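## 3 Setting out and returning mixed goods

This section covers the Dukix tabletop in its standard position against the window side of the room. It applies to small household goods: jars, boxed items, packets, wrapped food, fruit, flowers and fabric. For large or heavy goods, see the Trullunness storage supplement.

**Caution:** The tabletop is rated for light goods only. Do not sit or lean on the front edge.

### 3.1 Setting out

1. Wipe the tabletop with a damp cloth and let it dry.
2. Check that the feet are level. Turn the adjusting screw (part 3210) clockwise to raise a corner.
3. Place jars and bottles first, upright, with lids closed.
4. Lay flat boxes face up. The printed side must be readable from the chair.
5. Place plates and shallow dishes toward the front. Keep the rim inside the edge of the tabletop.
6. Fill the remaining space with packets and small loose items. Packets may stand or lie lengthwise.
7. Brush off crumbs before any fabric is brought to the table.

**Note:** A round container without a flat side will roll if it is tipped over. Stand it on its base or place it against a box.
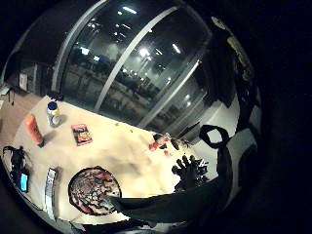 ### 3.2 Flowers and packets

Flowers take up more length than their blooms suggest. Measure from the tip of the stem to the outermost bloom before choosing a position, and allow extra width for side leaves. The usable depth of the tabletop is 540 mm. A bunch that is longer than this must be laid at an angle.

1. Hold the bunch by the stems, below the lowest leaf.
2. Lay it down with the blooms toward the far edge.
3. Spread any leaves trapped under the stems.
4. Place the nearest packet last.

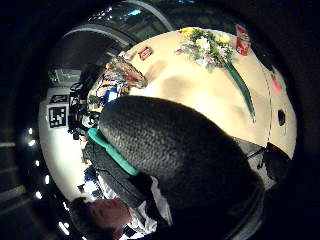 Packets with a stiff base can be stood on end, which saves tabletop area and keeps the printing in view. Soft packets do not hold this position and should be laid down. Leave enough space to grip the packet by its sides. A red packet standing just to the right of the blooms, near the top edge of the table, is an acceptable position, provided it can be lifted without dragging the petals. Move it along the edge if the leaves catch.

### 3.3 Fabric and wrapped items

Fabric hides whatever is under it. Small items are most often mislaid at this stage, and the following order is recommended.

1. Lift each piece of fabric straight up. Do not pull it across the table.
2. Shake it lightly over the tabletop.
3. Fold it with the pattern outward and set it to one side.
4. Collect any small items that were underneath.

Straps and cords should be freed by hand before the fabric is moved.
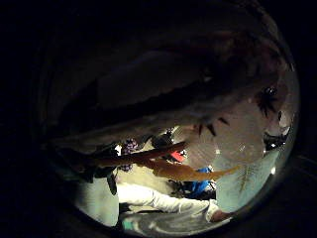 If a strap will not come free, put the fabric down again and work from the other end of the strap. Do not cut it. Ffion Yorath at the Sillthorpe parts desk can supply cord clips to suit the rear rail. Clips from earlier Katsaros tables do not fit.

**Caution:** Keep fabric away from open jars.

### 3.4 Far-edge row

Goods that will be needed last go in a row along the far edge. Lay fruit on its side. Turn the trigger head of a spray bottle away from the seated user, and keep labels facing the chair where the shape of the bottle allows.

1. Set the spray bottle at the left end of the row.
2. Lay the fruit lengthwise, parallel to the edge.
3. Place glass toward the right, clear of the flowers.
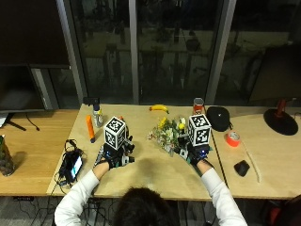 *Figure 4. Far-edge row with spray bottle and banana; flowers on the tabletop.*

### 3.5 Returning goods

1. Return glass first, then bottles.
2. Lift the flowers by the stems and store them flat.
3. Discard empty wrappers.
4. Return boxes, packets and fabric to their shelves.
5. Wipe the tabletop again, including the front edge.

Report chips, loose feet or lifting edge strip to Chrysoula Raptis, quoting the part number stamped on the rear rail.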